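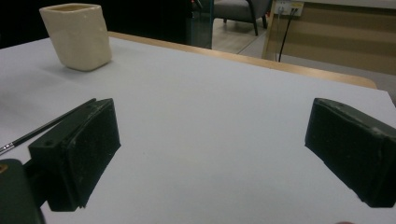 Skesby Robotics Club: brush update

The summer project group has now spent 26 sessions teaching a machine to put a paintbrush in a cup. Those of us with children at home will recognize the timescale.

For anyone who skipped the April newsletter, the plan is simple enough to fit on the back of the snack rota, where it was first written. Members do the chore by hand with the grippers, over and over, and the recordings go to the Hatska team, who are training the software. The software is meant to learn from our good habits. It has had to be patient.

We set ourselves a target of 3,000 recordings. As of August 9, 2025 we have 433 that the Hatska team will accept, and a much bigger folder called "hmm." A recording lands in "hmm" if the cup goes over, if the brush goes anywhere but the cup, or if the person holding the grippers says a word we can't play at the open house. (There is sound. There was a vote on whether to keep the sound. It stays.)

Évan Lebrun has the most accepted recordings, and would like it mentioned that he has never once been told to slow down. The rest of us have. If you're new, the trick is to close on the brush handle gently, lift before you turn, and pay attention to the rim. The rim is where it all goes wrong. You come in a little low, the brush taps the side, and the cup takes a short walk across the board.

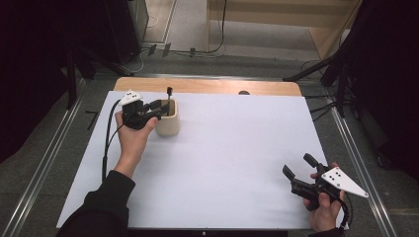

Both hands count, by the way. A few people have been parking the right gripper and doing the whole job with the left, and the Hatska team noticed before we did. Pass the brush across if that's the task on the card. If the card says left only, keep the right one up and out of the way, and please don't rest it on the board between tries.

The Tovdale club is running the same task and says it is well ahead of us. Tovdale also says its cup is "more or less" the same size as ours. We have asked for measurements and are still waiting.

Some housekeeping. Sessions run 20 minutes per pair, and then you swap, even if you were just getting good. Sleeves down to the wrist, dark if you have them. Wipe the board when you finish. The Molefe room key goes back on its hook and does not go home in anyone's pocket, a sentence we have now printed four times.

The open house needs two people to run the table and one to stand near the door looking as if it's all going well. Sign up on the sheet. Next task on the list is taking the brush back out again.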